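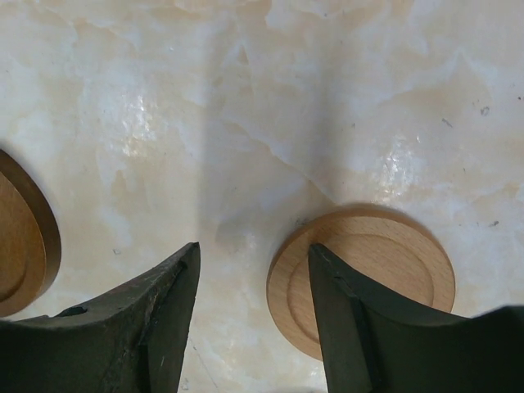
How I clean and oil our wooden coasters

I bought a set of wooden coasters from Linder a few years back and for ages I did nothing to them at all. Tea went on them, wine went on them, a plant pot lived on one for most of a winter. By April they looked dull and had a couple of nasty dark rings, so I finally sat down one morning before 9 and sorted them out. It's a lovely little job, and I now do it a couple of times a year (more if we've had people staying).

What you'll need

A bowl of warm water with a tiny squirt of washing-up liquid
Two soft cloths, old T-shirt is perfect
A wooden cocktail stick
Fine sandpaper, and a very fine one for finishing
Food-safe mineral oil. I use the Sudex one, but any will do
Somewhere to stand them up to dry

Step 1: wipe, don't soak

Please don't put them in the washing-up bowl! I did that with my very first lot and one of them warped so badly it rocked like a boat. Wring the cloth out until it's barely damp, wipe the top, then flip it over and wipe the bottom too. The bit that collects all the muck is the step where the rim meets the dip in the middle. Wrap a corner of the cloth round the cocktail stick and run it slowly round the edge. 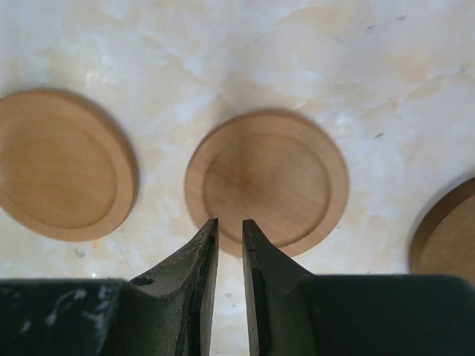

Stand them on their edges in a toast rack, or lean them against the tiles, and leave them for at least six hours. I usually give them overnight and forget about them.

Step 2: a gentle sand

You only need this if there are rings or rough patches. Always go with the grain, with light strokes, and keep checking with your fingertip. For the dip I fold the paper into a little pad and work up and down in short strokes. I know it's tempting to go round and round, but you get swirly scratches that show up horribly once the oil goes on. Dust everything off with a dry cloth before you move on.

Step 3: oil

Put a small puddle in the middle, about a teaspoon, and rub it outwards over the rim and down the sides. Do the underneath as well. Leave it for 20 minutes, then buff off whatever hasn't sunk in. If the wood still looks thirsty, go again. Mine nearly always want a second coat, and the paler ones seem to drink more than the dark ones.

Put the kettle on while you wait, but keep your cup well away from the freshly oiled ones. I'd leave them until the next day before using them.
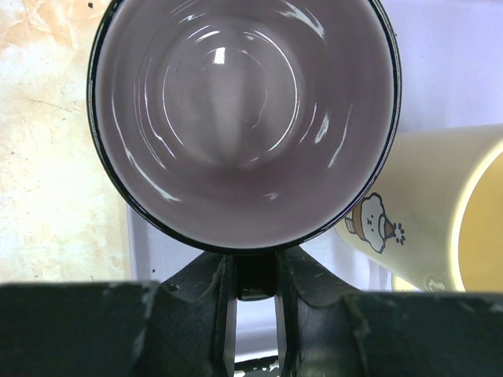 Black on the outside, pale lavender-grey on the inside.

Check the bottom of your mugs too, while you're at it. An unglazed foot ring can be really gritty, and it'll scratch your nice smooth coaster in no time. A quick rub with the very fine paper takes the worst off. 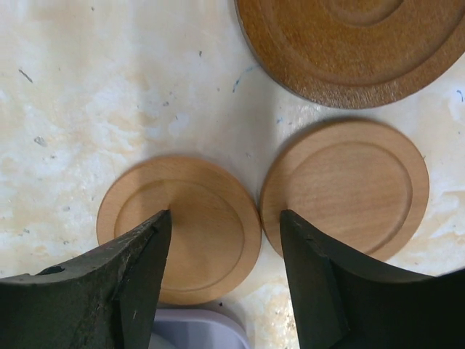
Can I use olive oil if I've run out of mineral oil?
I wouldn't, as it goes sticky and starts to smell after a few weeks. Wait until you can get the proper stuff.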